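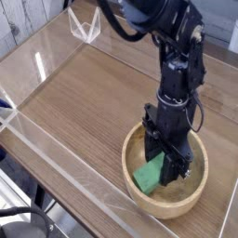 Round wooden bowl and green block.

Call for participants: Geagea tabletop trials

Vornach is looking for adults to try out a set of simple tabletop activities at our workroom in Veltudcombe. Geagea is a small range of bowls, blocks and loose fillings which we are putting together for use in day centres, libraries and at home. We have settled most of the contents and now want to see how people get on with them.

You do not need any experience of crafts, teaching or care work. We would like to hear from people of different ages, and particularly from anyone who finds small objects hard to grip or pick up. Left-handed people are also very welcome, as we had few of them in the October group.

What you will do

You will sit at a table and work through a number of short tasks with a bowl and a few loose pieces. Some are as plain as putting a block into a bowl and taking it out again. In others you press the block into a filling, leave a mark, smooth the surface over and start again. There is also a sorting task and a pouring task. Nothing is scored, and you can skip any task you don't like.

After each task you will be asked a few questions – whether the block was a comfortable size, whether the rim of the bowl got in your way, whether you would want to do it for longer. At the end of the visit there is a form to fill in. We can read it aloud and write down your answers if you prefer.

Each person is asked to come for four visits. They need not be at the same time of day, but please leave at least one clear day between them. 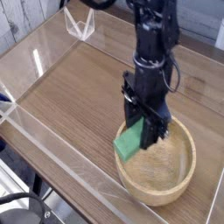 Pressing task, with the green block and a fine, sandy-coloured filling in the bowl.

Fillings and cleaning

You will be handling dry, fine-grained material during some of the tasks. If you have a skin condition, asthma or an open cut on your hands, please tell us when you apply and we will talk through which tasks would suit you. Disposable gloves are available in three sizes. There is a sink in the corridor, and we leave time for washing hands between tasks.

Blocks and bowls are wiped down after each visit. Please take off rings and bracelets before you start and wear sleeves that can be rolled up.

Who can take part

You must be 18 or over and able to sit at a table for up to an hour, with breaks. You may bring a friend or a support worker, who can sit in the room with you. We can't take people who have worked for Vornach or any shop that stocks our goods.

Place and payment

The trials take place in Room 609, Harix House, Veltudcombe. There is a lift to all floors and a toilet with level access on the same corridor. The table height can be changed – please mention it in your application if you use a wheelchair.

We pay for your time at the end of each visit, and refund bus and train fares on the day if you bring the ticket. Parking at Harix House is limited and has to be booked with us beforehand.

How to apply

Write to Dilruba Majumder, Geagea trials, at the Harix House address, or ring the main desk and ask for extension 1116. Please give your name, a daytime telephone number, the hours that suit you and which hand you normally use. Anything else we should know can go in the same letter.

Applications must reach us by January 24, 2023. We will reply to everyone, including those we can't offer a place. If you are chosen, you will be sent an information sheet and a consent form to read at home and bring to your first visit.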